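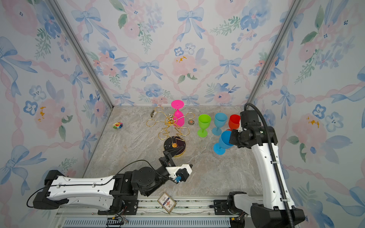

Gold stand with a round, black marble-patterned base.

Last updated: October 17, 2022

Wogan 30-Bottle Wine Cooler: Review

The Wogan is a freestanding compressor cooler with a single temperature zone and a rated capacity of 30 bottles. I paid $454 for it, delivered. It replaced a smaller thermoelectric unit from Eron that could not hold its set point in a warm kitchen.

Setup

The cooler ships upright, strapped to a pallet base. The manual calls for a day of standing time before first power-up, and I followed that. The door is hinged on the right and can be reversed with a screwdriver. The hinge cover for the opposite side is in the bag with the spare screws and isn't labeled, so look there before calling support. The front feet adjust and the rear feet don't. On a sloping floor the door will drift open unless the front is raised slightly.

Capacity

The rating assumes straight-sided Bordeaux bottles, loaded head to tail. Burgundy and sparkling bottles are wider at the shoulder and will catch on the shelf above. With a mixed load, plan on losing a full shelf. The shelves are flat wire with a wood front strip. They slide on plain rails, with no bearings, and stop about halfway out. Pulling one past the stop requires lifting the front edge, which is awkward when it is loaded.

Temperature

I logged the interior with two probes, one on the top shelf and one on the bottom, both taped to full bottles. At a set point of 55 °F the top shelf read higher than the display and the bottom shelf read lower. The gap between them settled at 3 degrees and stayed there through the whole test. The small internal fan runs only while the compressor is on, and that probably accounts for most of it. Put reds at the top and whites at the bottom and the gap becomes useful.

Probes taped to glass respond slowly. Air temperature inside swings much more than this during a cycle, and a loose thermometer on a shelf will give alarming numbers that have little to do with the wine.

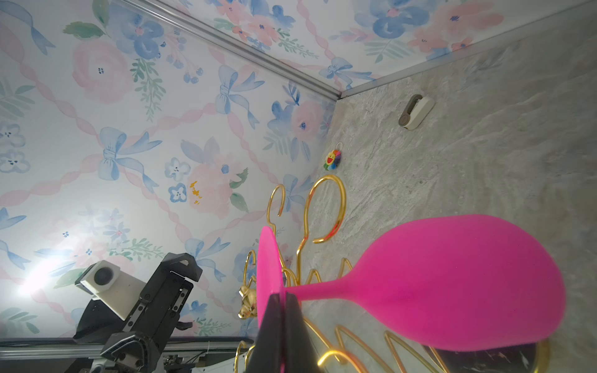 Recovery after loading was acceptable. A full case of room-temperature bottles took until the next morning to reach the set point. If you need something cold for dinner, use the refrigerator.

Noise and vibration

Compressor noise is a low hum with a distinct click at shutoff. From the next room only the click is audible. Vibration was worse than I expected. The rear panel buzzed against the condenser bracket until I put a strip of felt tape between them. Beverley Hollis has the same model and reports no buzz, so this may vary by unit.

Power use

The label gives 133 kWh per year. My plug meter was on track to come in slightly above that, with the cooler in a kitchen that gets afternoon sun. The interior light stays on until it is switched off by hand and adds a little heat.

Controls

There are two buttons and a light switch. The set point survives a power cut, which the Eron's did not. There is no door alarm. The display can't be dimmed, and it is bright enough at night to matter in an open-plan apartment.

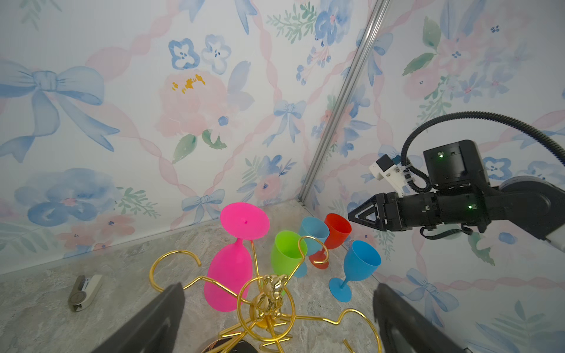 Cleaning is simple apart from the drain channel at the back, which collects label fragments and needs a cotton swab. The door gasket pulls off for washing and presses back in without tools.

Alternatives

The Sevley costs more and has two zones, with better shelves and a quieter compressor. I would choose it for a collection that is mostly white. The Gritau is cheaper, but its glass is clear and untinted, so it belongs in a closet or a basement.

Verdict

Recommended for everyday bottles and medium-term storage, provided the shelf stops don't bother you. Buy the felt tape at the same time.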